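# Socks first, then the towels
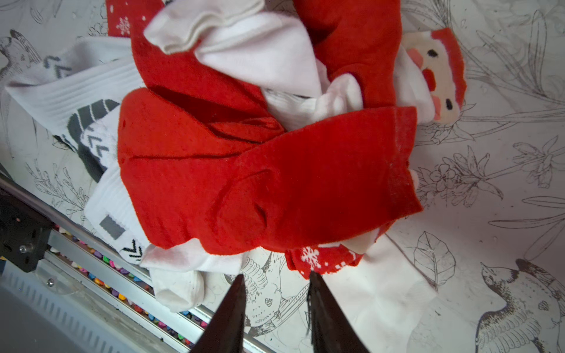
*Red and white socks in a pile on a bird-print surface, with the two gripper fingers just short of it.*

Mahlet Belay has a rule for visitors to her lab at Adness: they have to sort the socks themselves before they ask her why a robot is slow at it.

"People do it while watching TV," she said. "They don't notice how many times they pick one up, look at it, put it down and pick up another. I want them to notice."

Belay leads the household tasks group at Adness, a small company that writes control software for robot arms. Before that she worked on packing lines at Kirkness, where the items were boxes and the boxes were all the same. She moved over in June. We talked one afternoon in the lab kitchen, with her colleague Babak Kermani joining partway through.

I asked her first whether a machine can do laundry yet.

"Parts of it," she said. "If you mean can it take one towel off a stack and fold it in four, yes. Lots of groups can do that. If you mean can I leave a basket with it and go out for the morning, no. Not ours, and I haven't seen one I'd trust with mine."

Socks are the part she has chosen to spend her time on. They are small and soft, and in a pile they hide each other. A white sock under another white sock may look to the camera like one wide white sock. A cuff can be folded over so that the pattern that would identify it is out of sight.

"With a box, you see three sides and you know the rest," Belay said. "With a sock, you see a bit of heel and you know almost nothing. You have to pick it up to find out what it is, and picking it up changes the pile."

The group favors holiday socks. A red one with a snowflake and a red one without are easy for a person to tell apart, as long as the snowflake is showing. Santa faces are popular with the staff and, according to Kermani, less popular with the software.

"It has two eyes and a nose and it's lying on its side," he said. "Early on, the system put a high score on the face every time and went for it first, wherever it was in the pile. It wasn't wrong to grab it. But it was ignoring easier socks to get there."

The printed surface was Belay's decision. The first trials were run on plain gray, and the results were good enough that she stopped believing them. She switched to a white background with line drawings of birds, leaves and flowers.

"Nobody's bed is plain gray," she said. "Well, maybe yours is. But people have patterned sheets and patterned tablecloths, and they sort laundry on them. We lost a lot of performance the first week. It would try to pinch a drawing of a leaf."

How much performance? She gave me the numbers from one set of trials. On the gray surface, the arm finished 8 piles out of ten with every sock lifted and laid out singly. On the bird print it finished 6. After more training it got to 7, and it has stayed there.

"Seven is a number I can show people," Belay said. "It's also three piles somebody has to come and fix."

The training took 300 recorded runs, most of them done by Kermani and by Halima Anozie, who joined the group as a technician. Anozie steered the arm by hand controls while the software logged what she did. I asked her by phone what she had learned from it.

"Go for the cuff," she said. "The ribbed part holds its shape. If you pinch the middle of a fuzzy sock you get a handful, and sometimes there's a second sock in it. I didn't know I had a method until I had to do it with two fingers."

Double picks remain the most common failure. Two fingers close on a fold, and the fold turns out to belong to two socks. The arm can shake its wrist to drop one of them, a trick borrowed from a fabric-handling project called Mandari, but the dropped sock often lands off the work surface. Then it is out of view, and the count of pairs comes out wrong at the end.

Matching is easier than lifting, Kermani said, once each sock is lying by itself. White athletic socks are the exception. Two can differ by a stripe or a small gray label, and if the label is face down the software has to turn the sock over to check.

"I have a drawer like that at home," he said. "I don't check. I just wear them."

On the shop floor the picture is different. Reddy, a commercial laundry that talks regularly with the Adness group, already uses machines to fold flat linen, and has for years. What its managers want is help with the step before that - pulling single pieces out of a mixed heap. Belay thinks that will come before anything sold for homes.

"A laundry has one kind of heap all day," she said. "They can put a person at the end of the line to catch mistakes. In a house, that person is you, and you bought the thing so you wouldn't have to."

She would not give me a year. Her next goal is smaller: the same piles, with washcloths mixed in. Kermani wants to try black socks first. They had not settled it when I left.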